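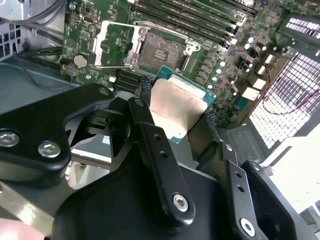
A CPU socket is the mounting point that joins a processor to the motherboard of a desktop computer or workstation without solder. It holds the chip in alignment, presses it evenly against a field of electrical contacts and lets it be taken out again for repair or upgrade. In most land grid array designs the contacts are in the socket and the underside of the processor carries flat pads. A metal load plate, hinged at one side, swings up to leave the gold-toned contact grid open while the chip is brought in over it. Older pin grid array sockets work the other way, with pins on the processor and holes in the plastic body.

Fitting

The case is normally laid on its side with the panel off, so that the board is level and the chip can be lowered straight down. Notches or a printed triangle show which way it faces. The processor is placed, never pushed, and the load plate is closed over it and locked with a lever. Bent contacts are the most common fault and can seldom be straightened.
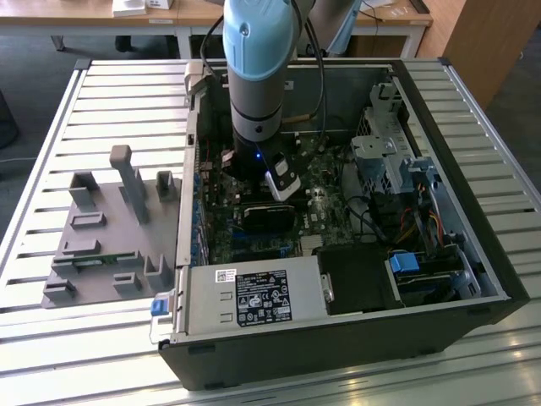
Power is disconnected before the work begins. In many workstations the power supply slides out on a release catch, and cables crossing the board are moved aside. Full-length graphics cards are often removed as well, although a card seated well clear of the socket may be left in place.

After fitting

With the plate closed, the metal lid of the processor, called the heat spreader, remains exposed through the opening. Its colour is usually a dull silver. Thermal paste is applied to the lid and the cooler is fastened on top, with its screws tightened in a diagonal order.
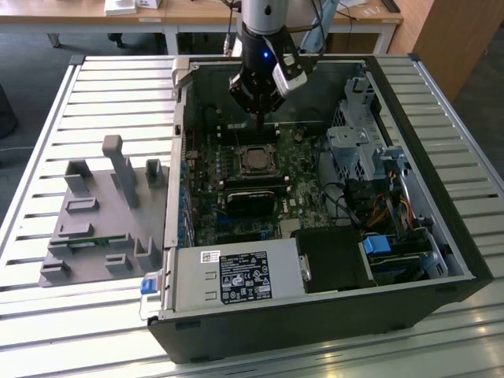 Processor seated in its socket, no cooler attached. The board carries a Dell label.

Terminology

Manuals use "retention frame" and "load plate" loosely for the same group of parts. Sarla Sachdeva's workshop handbook, printed by Brophy, keeps the first term for the fixed surround and the second for the moving cover. Erzsébet Pintér follows the same practice in her repair notes.

See also: Heat spreader; Motherboard; Thermal paste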